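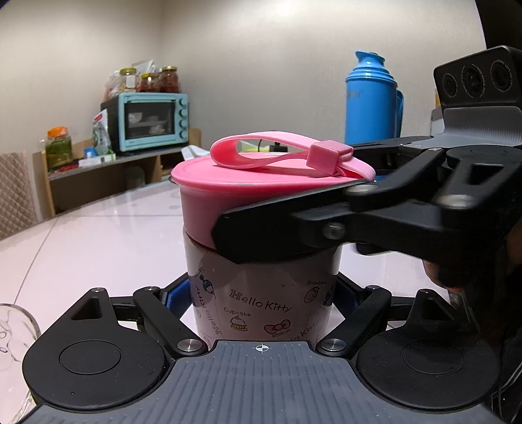

Photo: Bülent Gündoğdu / Sezer

Children's cups with cartoon characters are again among the most forgotten things on the buses between Skatimley and Utoscombe, the bus company Jasulon said on Monday. The lost property office at the Skatimley station received 55 drinking cups and bottles in September, and only 14 of them were collected by their owners.

Until now the office kept such items for one week. From next month they will stay on the shelf for up to two weeks, so that families who travel only on weekends have more time to ask for them. After this period the cups will go to recycling — the company does not give away used drinking cups for reasons of hygiene.

Parents are asked to write a name and a telephone number on the bottom of the cup. "Many cups have the same picture, and two families can easily say that the same one is theirs," said a clerk at the office. A small sticker is enough, she added, but it should be one that stays on in the dishwasher.

The office is next to the ticket windows and is open in the mornings. Passengers from Utoscombe can also ask the driver, who will bring the item on the next day's bus. There is no fee for this service.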